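The Lamp at Lisik

Golshifteh Jalali had the bread wrapped before the others were up. Ten loaves. It was 29 miles to Wukgate and the bus left at six, and she had not slept, not really, only lain there and prayed the same four words over and over. Send me or don't.

Ye-ji came down with her shoes in her hand.

"You're still going."

"Yes."

"After what Buckley said?"

Pastor Buckley had said plenty. Stood up after the last hymn and said the road was bad, the people in Wukgate had turned out the last two who came, it would be the same again or worse. He cried a little saying it. That was the hard part. If he had shouted she could of walked out easy.

"He might be right," Golshifteh said. "He usually is."

"So stay."

She tied the string. Her fingers were clumsy. Up on the hill the chapel lamp was still lit – somebody had sat up with it, then. All night. She wondered who and thought she knew.

"My mother is from there," she said. "She asked for one thing. Somebody to read to her from the Psalms, at the end. In the kitchen, with the window open so the street would hear. I said I would and then I was afraid, and that was May."

Ye-ji Kwon sat on the bottom step and put her shoes on. Left, then right. Did not say anything for a while.

"There's 245 dollars in the jar," she said finally. "I counted it last night. That's two tickets and a room."

"You don't have to."

"I know I don't."

Outside it was cold and the dog from the Darkudus farm followed them as far as the bridge. The bus was late. They stood with the bread between them and there he was, Buckley, coming down the hill in his good coat, out of breath, the lamp in his hand and still burning in teh gray light. Nearly dropped it on the steps.

"Take it," he said. "I was told to bring it. Don't ask me, I argued."

Then the headlights, and the three of them with their heads down, praying fast, and the driver waiting with the door open.
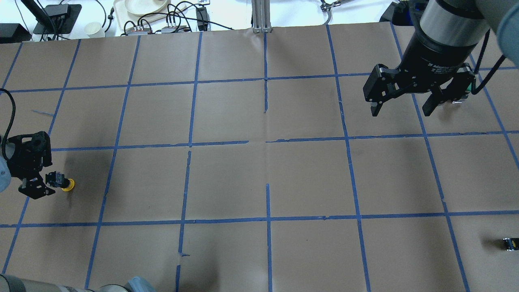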